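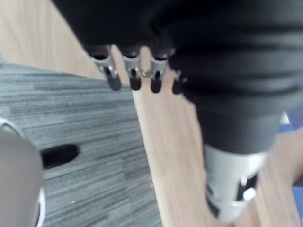

Kornton library to stay open later on weekdays

Saturday, September 14, 2019

Kornton's public library will stay open until 8pm from Monday to Thursday starting next month, after the town council agreed to pay for the extra hours for a trial period of 2 years.

The building on Mill Lane currently shuts at 5.30pm on every weekday, and has done so since the evening sessions were dropped to save money. Friday and Saturday hours will not change, and the library will still be closed on Sundays.

Thandeka Mathebula, the head librarian, said people who work in the day had been asking for later opening for a long time.

"We get emails from people who pass the door on their way home from the station and it's already locked," she said. "They pay for the library like everyone else. Some of them haven't been able to use it since they left school."

A survey carried out in June drew replies from over 600 residents. Most said they would visit more often if they could come after work, and a good number of parents asked for somewhere quiet for older children to do homework in the evening.

The upstairs study room, which has been used to store furniture, will be cleared and reopened for this purpose. It will have desks, power sockets and a printer. Anyone with a library card can use it and there is no need to book, although groups are asked to ring ahead during the exam season.

Two part-time posts will be created to cover the new hours. Both are being advertised on the council website and on the noticeboard by the main desk.

The council has also agreed to spend £800 on lighting for the path between the library and the car park. Councillor Van der Merwe, who put the proposal forward, said the path had been a worry for some users even at the old closing time in winter.

"I walked it myself last November and I could barely see the kerb," the councillor said. "There was no point in opening late if people didn't feel safe leaving."

The number 108 bus, which runs between Kornton and Tadine, stops outside the library and has an evening service on all four of the days affected. The last bus towards Tadine leaves shortly after closing time.

Regular groups will stay at their usual times for now. The Wednesday reading group has asked to move from the afternoon to the evening — a decision is expected once the new staff are in place. Storytime for under-fives remains on Tuesday mornings.

Overdue books can still be returned at any hour through the slot to the left of the front door. Large-format books and audio sets should be handed in at the desk.

Library cards are free to anyone living or working in the town. New members need to bring proof of address or a letter from an employer.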